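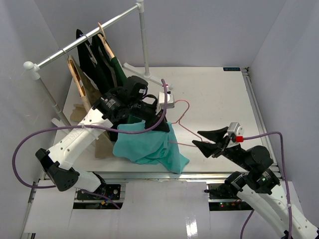
Hodov Compact Garment Rack: A Review, With Digressions on Hangers

I have owned four clothes racks as an adult, and I remember three of them mainly for the sound they made going over. So when I say the Hodov Compact is still standing after a whole winter in my apartment, please understand that this is high praise from a low base.

I bought it for $30, in October, during the brief annual period when I believe I am going to sort out my closet. The closet was not sorted out. The rack stayed, and it has turned into the thing I use for everything that is too clean for the hamper and too worn for a drawer, a category I suspect covers most of what people own.

What you get

The box contains a shiny silver rail, white uprights, white feet, some caps and collars, and a sheet of instructions in which a cheerful line drawing of a person does everything with one arrow. The rail is listed at 720 mm, and I measured it because I am like that, and it was. For anyone who thinks in inches, it's a bit over 28.

That's short. It is a rack for the few things you are dealing with right now, and if you have a winter coat collection you should go and look at the Grestik double rail, which costs more and takes up the space of a small horse. The Hodov will go on a tabletop, and mine has spent a lot of its life on one, next to where I fold. Long things reach the table when it's up there. A brown one of mine puddles at the bottom like it has received bad news. Shirts are fine.

Putting it together

The instructions say ten steps. I counted eleven, but one of them is turning the page.

The uprights push together at joint collars, the rail goes in at the top, the caps go on, and you're done. No tools. It took me two attempts, the first of which produced a rack with both feet pointing the same way. It looked very modern. The parts are not marked left and right, and the drawing is shown from an angle that I don't believe exists in ordinary space, so lay everything out flat before you start pushing.

Push hard, too. The collars feel seated some time before they are. If your rack leans, and a number of the unhappy reviews on the store page are from people whose racks lean, take it apart and do the collars again with your body weight behind them. Mine leaned for its first evening and then never again.

Does it stay up

Yes, with conditions. The feet are long for the size of the thing and that's where the stability comes from. Loaded evenly it doesn't budge. Loaded with everything at one end, it shifts in a way that makes you put your coffee down. I keep the heavy stuff toward the middle and haven't had a collapse.

Front to back it's solid. Side to side there is a little sway, mostly when you yank something off the rail while late for work. If you are a yanker, and you know who you are, put it against a wall.

The rail

Very smooth, and mostly that's good. Metal hooks slide along it with a small expensive noise. The downside is that everything migrates. Hang four things neatly spaced and by the end of the week the two darkest ones have found each other and are pressed together in the middle, so that you can't tell which is the black one and which is the other black one. This is probably my wardrobe's fault. A few notches or a matte finish would help, and Hodov is welcome to that idea.

The caps on the ends stop hangers from sliding off, and they work. One of mine came loose in the first month and I pressed it back on with my thumb. It has kept quiet since.

A word about hangers, which don't come with it

None included. The picture on the box shows a full row of them, and I admit I was taken in.

I've been using light wooden ones, and they're what I'd recommend. They are slim enough that you can get a decent number on a short rail, and the shoulders are shaped well enough that a jacket still looks like a jacket when you take it off. The hooks on mine are thin metal, apart from an odd one with a peach-colored hook that I must have picked up somewhere and have become attached to. It's the only one I can find in a hurry.

Because I am thorough, or because it was raining, I also tried a set of Marchand plastic hangers in pink. They were cheap. They weigh next to nothing. They have little notches that are supposed to hold straps, and these will also hold a sweater cuff, a loose thread, and once the drawstring of a hood, very firmly, against my wishes.

With anything that has a snug neck you need to go in from the bottom hem. I know this. I was told it as a child. I still go in through the neck every time, stretching the band wide open like somebody trying to get a couch through a cat flap. Stitched neckbands with a bit of ribbing put up with this for a while and then go wavy, and after that the shirt looks surprised for the rest of its life. My turquoise one is a nice smooth matte knit that deserves better from me, so it has become my test subject for doing it properly: hold the opening apart, ease one end of the hanger in at an angle, let the cloth fall, then bring the other shoulder over. On a wooden hanger that's easy. On a narrow plastic one the fabric wants to slide straight back off while you're doing the second side. 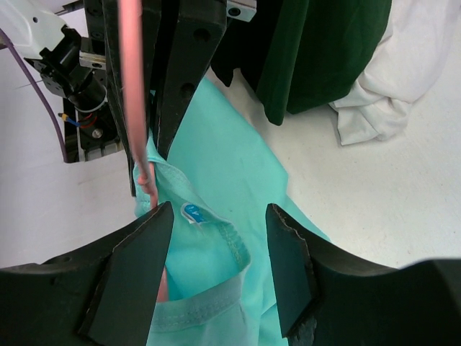 Daily use

My routine is dull, and the rack suits it. Things come out of the dryer, get dumped on the table, and go up one at a time until I lose interest. The rest are folded, or at least reduced. Having the rail right beside the pile makes a real difference to how far I get. With the old rack, across the room, I averaged one shirt.

It also works as a staging area for packing. I put up what I mean to take, look at it for a day, remove half, and then pack that half anyway.

Don't use it for drying anything heavy. I tried wet jeans, and the rail held, but the whole thing took on the posture of a person waiting at the DMV. Damp shirts are fine if you leave some room between them, and leaving room between them on this rail is, as discussed, a temporary arrangement.

Cleaning

Wipe it. The white parts show scuffs around the feet, and mine came off with dish soap. The rail picks up fingerprints that will bother you only if you're already the sort of person who gets bothered by fingerprints.

Storage

It comes apart the way it went together and goes back in the box, according to the box. I have done this once, for a move, and the collars I had been so careful to push all the way in did not wish to come out. A rubber jar opener did it. Total time was longer than assembly, and there was language.

How it compares

Before this I had the Drendurville folding rack, which was taller and had wheels. The wheels were its whole personality. It rolled when I wanted it to and also when I walked past. If you have level floors and want to push your clothes from room to room like a hotel, it may suit you. Mine went out to the curb and I believe rolled some distance from there.

The Grestik is better made than either, and if I had the space I'd probably own it and be smug. For a small apartment, or for the end of a table in a laundry corner, the Hodov is the one I'd buy again.

Gripes, collected

Rail is slippery. Parts aren't marked. No hangers, despite the box. Adding a second shelf or bar isn't possible, so what you see is what you're getting. White is the only color.

Rating

I'd give it four out of five, with the missing point going to whoever drew those instructions. I've since ordered more of the wooden hangers. The pink ones are in a bag by the door, minus the one still holding on to my hood.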